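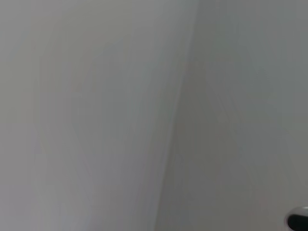

Two greys, with a soft line between them.

When Bohumila Mikuš bought her flat in Pledard, she told her friends that she would paint it in one weekend. She painted it for almost three months. The colour was grey, and grey, she says now, is the most difficult colour in the shop.

I visited her in July to write a few pages on people who live with quiet walls. I expected a short conversation. We drank two pots of tea and I missed my bus.

Her house is from 1876 and no corner in it is straight. In the old rooms the light comes from one side only, so a wall which is pale in the morning can become quite dark after lunch. She first used one grey everywhere. In the evening it looked green to her, and her sister asked if the flat was damp. She went back to the shop and came home with 30 small sample pots, which she still keeps under the sink.

The shop is Herrera, near the tram depot, and there she met Pascual Cabral. He has mixed paint for most of his life and he does not like to hear the word "neutral". A grey always has another colour inside it, he explained to me. It may be blue, it may be violet, it may be olive, and you will not see which one until a second grey is beside it.

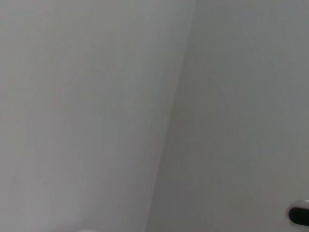 His advice is to paint big sheets of card and to move them through the room for several days. Look at them where two surfaces meet, because there the eye compares. If one side seems cool and the other a little brown, you must decide whether you enjoy this difference or whether it will annoy you every winter.

Bohumila decided that she enjoys it. She chose a matte paint called Kindedura 215 for the bedroom and the hall, and stopped correcting. The whole work cost her 927 euros, brushes included, and she regrets only the money for the first grey.

I asked Pascual which grey he has at home. He laughed and said that his kitchen is yellow, and that his wife chose it.

Bohumila has still the small room behind the hall to do. On the day of my visit the tin was already standing by the door, with the lid closed. She wants to wait until September, when the sun is lower, and then look at her cards once more.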